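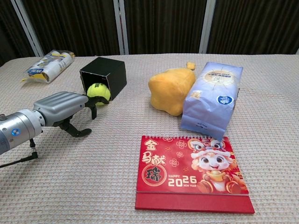

Gripper open at the tennis ball, black box behind it.

Notebook, May, evening

Film notes for our viewing group, written before I forget. We finished Watavero, the second film after Kimenel, and I want to put down what I think about the lead roles while the discussion is fresh.

First the timing, as I promised to do it properly this time. Markham has 19 minutes on screen before any other character gets a scene alone. In Kimenel it was 9. I stopped the clock for the flashback with the father, so if somebody wants to count the flashback the number is higher. I did not decide yet which way is fair.

My main complaint is about Beddoe. In Kimenel she was the pilot who made the plan, and Markham only followed it. In Watavero she stands at a console and explains to him what he already knows. The actress does what she can – the small pause before she gives him the key is the best acting in the film – but the script gives her very little to decide. Two of us disagreed strongly with me here. Their argument is that she is the one who closes the gate in the end, so the whole story depends on her. I agree that it depends on her. I only say that the camera stays on his face while she does it.

The harbour fight I liked very much. It is cut slower than I am used to in superhero films, and one always knows where the bridge is. The music stops for most of it. I wrote "why don't they all do this" in my notes and I still mean it.

The villain is weaker. He has a reason, and it is explained in a long speech, but then the film does not use it again.

To check: whether the gate number, 1204, is the same as the cell number in Kimenel. I believe yes, but my copy is at my sister's flat.
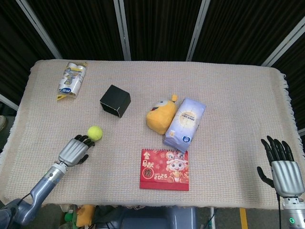

Page last changed: May, 21:40

Added after the second viewing of the middle part.

I was wrong about one thing. Beddoe does have a scene without Markham, the one in the stairwell with the old engineer. It is short and dark and I had counted it as part of the scene before. So the 19 minutes stays as it was, but my sentence "she is never alone with her own problem" must go out. I leave it here crossed out in the paper copy.

I also looked again at the speech. It is better the second time, when one listens to the engineer's breathing in the background and not only to the words. The villain knows he is heard. I would give him half a point more.

Still open is the order for new viewers. I would say Kimenel first, even if Watavero can be followed without it, and the short film between them can be skipped. For the next evening I would like somebody else to keep the clock, and please write down the start of each scene, also the short ones.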